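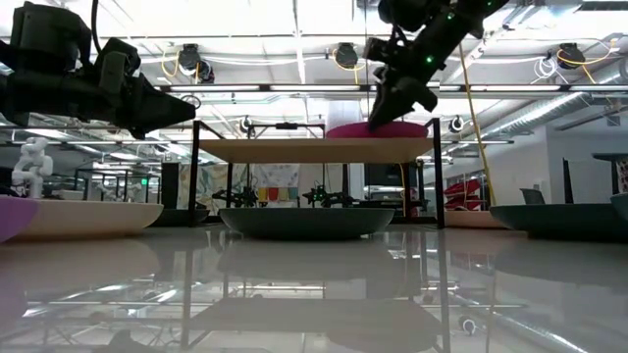 Issue 13, page 8

Polish dance band Domon are back, and they've brought the fiddles

I'll admit I had given up on Domon. Their last record came out so long ago that my copy has moved house with me twice, and every time I asked anyone who knew the band I got a shrug and a change of subject. So you can imagine my face when a note came through on 1/9/20 saying there was a new album, that it was finished, and that they'd be playing it from start to finish at the Akton before the month was out!

If you don't know them, Domon play mazurkas and obereks, mostly the village kind, in that lopsided three-time that makes perfectly good dancers fall over their own feet. Hubert Jabłońska plays first fiddle and his brother Edmund plays the frame drum and, when he can be talked into it, sings. Sandra Penrose came in on cello a few years back (she'd been playing in ceilidh bands up to then and told me she spent her first three rehearsals completely lost), and Phong Châu is on accordion, clarinet and whatever else he has carried in from the car.

The new one is called Mazurek. I said to Hubert that this was a bit like a rock band calling their album Song, and he laughed and said they'd argued over titles for a month and that was the only word all of them could spell. It has 13 tracks, and eight of those are tunes the brothers learned from their grandfather, who played for weddings and never wrote a note of it down. Edmund had some of them on an old cassette. The rest they had to hum at each other until they agreed.

"We still don't agree about the fourth one," Edmund told me. "He plays it wrong on the record. I play it right, underneath."

I've had the album on in the kitchen all week and I think it's the best thing they've done. The old records were lovely but very polite, all neat endings and everybody waiting their turn. On this one they sound like they're at a party and the neighbours have already been round to complain. The second track starts with Sandra sawing away on one low note for what feels like ages, and when the fiddle finally comes in over the top I had to put the potato peeler down. There's a slow kujawiak near the end, too, just clarinet and cello, that I keep going back to. I could have done without the remix tacked on as the last track — it's fine, but it goes on.

Part of the change is down to Vaughn Sorensen, who produced it and put it out on Altia, his own little label. Vaughn usually works with louder people. He had the four of them stand in a circle and play everything live, no headphones, no going back to patch up the odd squeak, and the whole lot was done in five days. Phong says he was terrified. "I make a mistake in the polka and you can hear me make it," he said. "My mum noticed straight away. She rang me."

There are only 400 copies on vinyl for now, with a booklet of notes on where each tune comes from, and I gather more than half of them have been spoken for. Vaughn says he'll press more if people want them, but he wouldn't be pinned down on when, so I wouldn't hang about. The CD will be around for longer. You can get both at the gig and from the label.

Now, the gig. The Akton has agreed to take the seats out of the downstairs room, so it's a proper dance, with the band on the floor and everybody going round them. Doors are at half past seven and Sandra is running a short lesson first for those of us who have never managed an oberek without treading on somebody. I went to one of her lessons last year. I was dreadful, I was passed from partner to partner like a hot plate, and I had a wonderful time. Wear flat shoes and bring water, as it gets very warm in there once people start spinning. If you'd sooner sit and listen, the balcony will be open, and there's a lift at the side entrance.

After that they're off round the country in Phong's van, mostly small halls and a couple of folk clubs, and then there's a gap while Sandra finishes some teaching. They hope to be out again in April with a few dates further north. I asked Hubert whether we'd have to wait as long for the next record and he said they already had half the tunes for it. Edmund, across the table, was shaking his head.

Tickets for the Akton are on sale at the box office now, and under-16s get in free with a grown-up. Support comes from a young fiddle duo whose name hadn't been settled when I spoke to the venue, so keep an eye on the posters.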